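Setting up a desk by a window with horizontal blinds

Place the desk against a plain wall, side-on to the window. A monitor facing the slats picks up reflections; a monitor with its back to them leaves you squinting.

1. Clear the desk and wipe it down.
2. Center the monitor on your chair — the desk's midpoint doesn't matter.
3. Set the keyboard in front of the screen, with the mouse on the same level.
4. Tilt the slats until direct light is off the desktop. 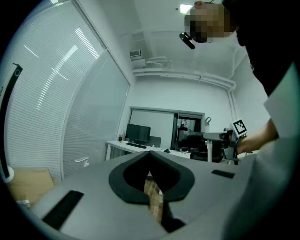

5. Sit down and check the screen with the ceiling lights on, then off. If glare remains, turn the monitor a few degrees and repeat step 4.

Recheck in March, when the sun sits higher at midday.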